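Subject: Re: [clothing-bank] Intake form and gift receipts for donated clothes
Date: April 2026

On the list, Burkia Family Center wrote:

> We are rewriting our intake form before the fall. Two questions.
> First, do other groups count by item or by weight? Our state
> report asks for pounds, but our funders ask for "people served"
> and neither one matches what we write down at the door.
> Second, who puts the dollar value on the receipt, us or the donor?
> We handled 3830 pounds last year and I would like to stop guessing.

Counting first. At Clakum we do both, at different points. Weight is taken once, at the door, per bag, before anything is opened. Items are counted only after sorting, and only the ones that go on the rack. The two figures are kept in separate columns and we never convert one to the other. We tried a fixed factor for a year and it was wrong every month, mostly on account of coats.

For "people served" we use the visit log from the Escobedo Street site. One line per household per visit, with the household size next to it. The funder gets households and visits. If they want unique people, you need an ID field, and that means a privacy notice on the form. Ours is two sentences long.

On value: the donor sets it. Our receipt gives the date, our name and tax number, a plain description ("two bags adult clothing, one box shoes") and a line saying no goods or services were given in return. No dollar amount. Your own books are a separate matter. We carry sorted stock at a flat rate per item, reviewed every September, and the rate is in the notes to the accounts.

Form layout, as we have it now:

Box 1 - date and site
Box 2 - weight in, per bag
Box 3 - adult / child / baby
Box 4 - racked, recycled, passed on
Box 5 - initials

Pants and jeans get their own line under Box 4. They are what we run out of first. Last quarter we racked 155 pairs and had requests for 350.

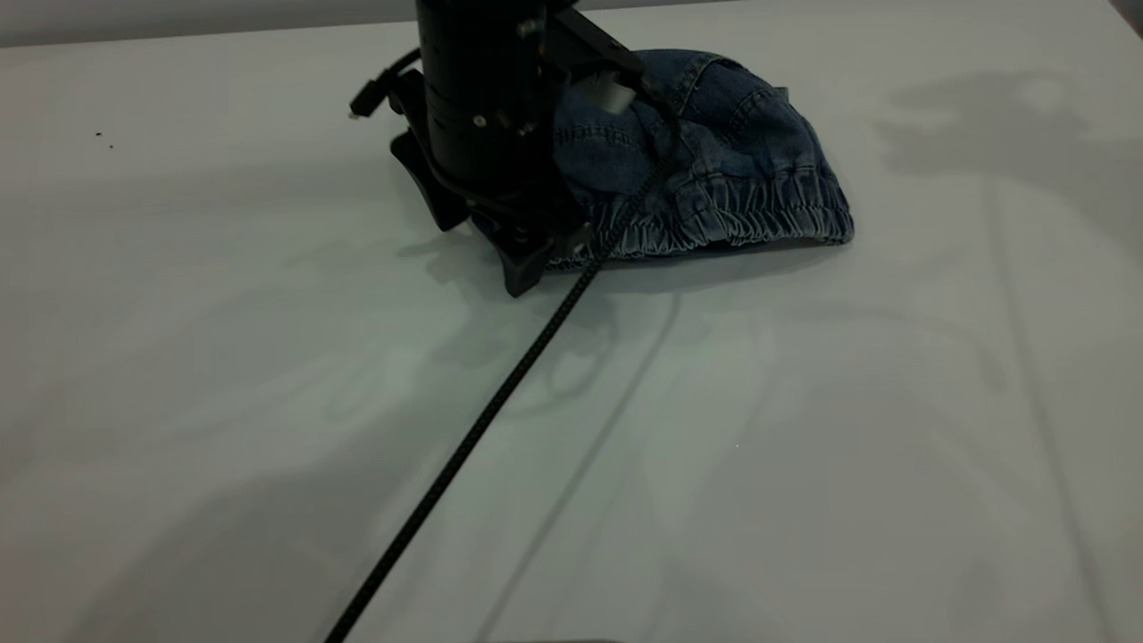
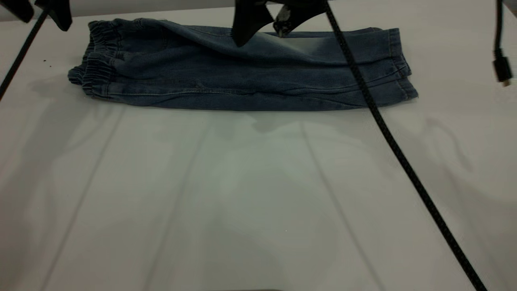
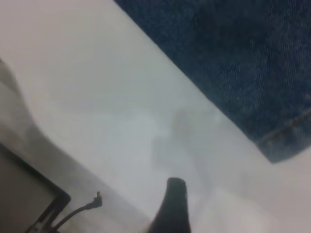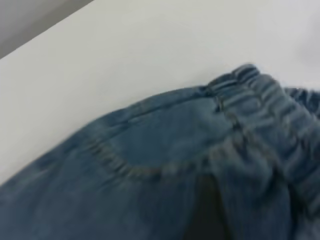 Denim on a white surface.

The other thing to settle before you print is who keeps the paper copies. Bradari, our partner site across the river, scans theirs weekly and shreds after the audit. We keep the originals in a box by quarter. Either works, but write it down - our reviewer asked for the policy before asking for a single form.

If you order carbonless pads, the price break at our printer is 1000 sheets. Check the box numbers against your spreadsheet before you sign the proof. Ours came back with Box 3 and Box 4 swapped and we used them that way until they were gone.

I can send the blank form as a spreadsheet file. Reply off list with the address you want it sent to.

Clakum Clothing Bank, intake desk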